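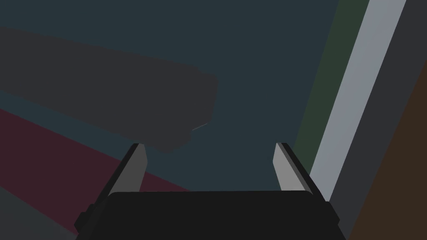
Thread: County records request came back mostly blacked out

Posted Wednesday, July 10, 2019 in Local Government

dkettle39
I filed a public records request with the county for emails on the Fullier road contract. They found 3,084 pages. Most of what I got is black bars. On some pages the only thing left is the date and "Thanks." The cover letter cites "deliberative process" for nearly all of it. Has anyone appealed one of these?

marshroad
Yes, on the landfill lease. You have to appeal in writing and name the pages you're disputing. I asked for everything the first time and got a form letter. The second time I picked seven pages and they released five.

Lultton_Res
I'll take the other side a little. Staff need to be able to write a draft memo without it ending up in the paper. If every half-formed idea is public, they'll pick up the phone and there won't be any record at all.

dkettle39
Drafts, fine. But they blacked out the final bid scores, and those were read aloud at the board meeting. I was there. How is that deliberative?

Lultton_Res
OK, that one sounds like a mistake. I still don't think it's a cover-up. Probably one clerk with a marker and a deadline.

marshroad
A mistake that goes the same direction every time. The Boonyarit zoning file was the same story two years ago. When it was finally opened up there was nothing secret in it, just people being rude about each other.

k_ruangrit
Ketsara Ruangrit here, I used to work in the clerk's office in another county. Ask for the exemption log. It should list each withheld page and the reason for it. If they never made one, say so in your appeal. Also quote the meeting minutes for the bid scores -- it's hard to argue something is confidential once it's in the minutes.

dkettle39
Didn't know about the log. It wasn't in the packet. Who does the appeal go to?

k_ruangrit
Depends on the state. Check the last page of the cover letter, there should be a name.

dkettle39
Found it. Duangjai Rungrueang, records officer. Sending it tomorrow.

oldpete
They want $100 from me just to search for mine. Can they do that?

marshroad
Start a new thread for fees, it's a whole other mess.

Lultton_Res
Post the log if you get it. If the scores are on there as deliberative I'll say I was wrong.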